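Why I Still Keep Some of My Money in Dull Old Copper

Wednesday, January 16, 2019

I have been writing this column long enough that readers feel free to scold me by name, and I enjoy that more than my editor thinks I should. The scolding this winter has mostly been about copper. I said in September that I was holding on to my copper, and copper has not exactly thanked me for it. A gentleman in Julholm wrote to ask whether I had considered taking up a safer hobby, such as juggling. I have, sir, and I was bad at that too.

So let me try to lay out what I think, at whatever length it takes, and you can skip to the bottom if your coffee is getting cold.

The trouble with the way most of us follow commodities is that we follow the price and very little else. The price is right there on the phone, green or red, and it moves all day long, and we humans can't help looking at things that move. I do it myself, standing in line at the bakery. But the price on any given afternoon is mostly a record of how a lot of nervous people felt about the news. They worry about tariffs, they worry about China, they worry about what the Federal Reserve might do next, and by supper they have sold something they bought at breakfast.

What moves more slowly, and what I think deserves more of our attention, is the plain business of who needs the metal and who can dig it up. A new mine takes years and years. You need permits, roads, water, power, and a bank that doesn't lose its nerve halfway through. When the price is low, those projects get put in a drawer, and they don't come back out of the drawer the week the price recovers. Meanwhile people keep wiring houses and building motors, and every motor has a good deal of copper wound up inside it.

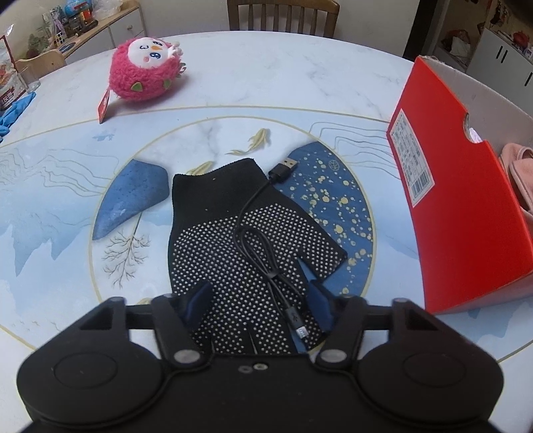 A knit glove with grip dots on the palm.

I was reminded of all this over lunch with Sibusiso Shabalala, an old friend who buys metal for Wiegand, a maker of pumps and small motors. We've been having the same lunch, and more or less the same argument, for a very long time. He told me his firm bought 30 tons of copper wire last fall and that he hardly glanced at the daily chart before signing. He looked at his order book, he looked at what was sitting in the warehouse, and he called the mill. "I have customers waiting," he told me. "The chart isn't one of them."

Now, Sibusiso isn't an investor, and he would be the first to say so (he keeps his own savings in a bank account that pays him next to nothing, and I've given up nagging him over it). But I came away thinking that he knows more about copper than most of the people who trade it. He knows which grades are hard to find and which supplier has started asking for payment up front. None of that shows up on my phone in the bakery line.

I should be fair to the other side, because there is one, and some very bright people are on it. A slowing economy is a real danger to anybody who holds industrial metals. If factories cut back and builders stop building, all my fine talk of mines and drawers won't save me, at least for a few years, and a few years is a long time if you happen to need the money. A reader who put 4000 dollars into a small explorer called Skakavent wrote to tell me it is now worth 2597, and she wasn't joking with me the way the gentleman from Julholm was. I felt for her. I wrote back that a company with one promising hillside and no income isn't the same thing as owning copper, however many times the word appears in the brochure. You are betting on the hillside, and on the managers, and on their being able to raise more cash before the cash they have is gone.

That's the part I wish I had said louder in the fall. When I say I keep some of my money in copper, I mean a small slice, in a plain, broad fund, with low fees, and I mean money I won't be asking for any time soon. My wife and I have our emergency savings somewhere much more boring. I wouldn't want anyone to read a cheerful column over breakfast and go move the roof fund.

As for where the price goes next, I don't know, and I get a little wary of letters that are sure. The Kuvirton newsletter, which I read faithfully and disagree with nearly as faithfully, expects another bad spring. They may well be right. I'll be holding my little slice either way, and having lunch with Sibusiso next month, when it's his turn to pay. Keep the letters coming, even the ones about juggling.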